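Open day at the Zestard workshop, Wolturstead
6/18/23

I'd been promising myself this trip since April, and what a friendly bunch they are! Graziella Palumbo met us at the door with coffee and took 13 of us round the benches where the preamps and compressors are wired up by hand. She let me have a good long listen to the new Tinditz two-channel on an old ribbon mic — lovely and thick in the low mids, with a top end that never got spiky, even when I pushed the gain further than I would at home.

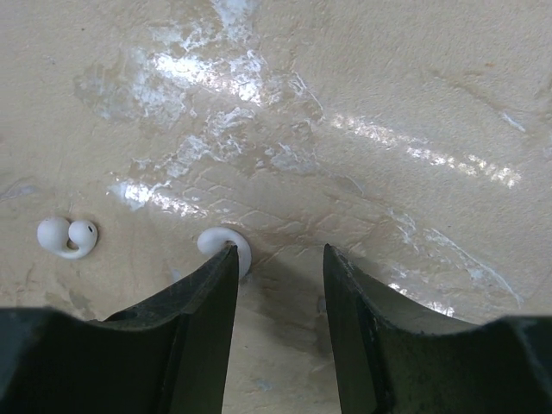
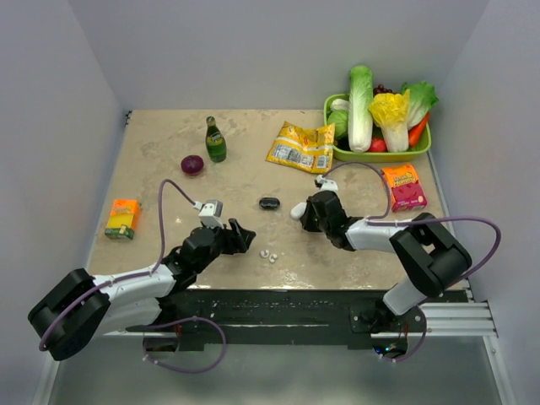
Pale, patterned surfaces, Zestard open day.

After lunch Cosimo Sorrentino talked us through transformers (he could have gone on until supper, and I'd have stayed), then played the same vocal take through three different output stages. I picked the wrong one as my favourite twice running. The Tinditz will be £786 without the power supply, and they're building 600 in the first run. I put my name down for one before I left — my wife doesn't know yet — and got a lift back to the station with a very nice couple who record choirs.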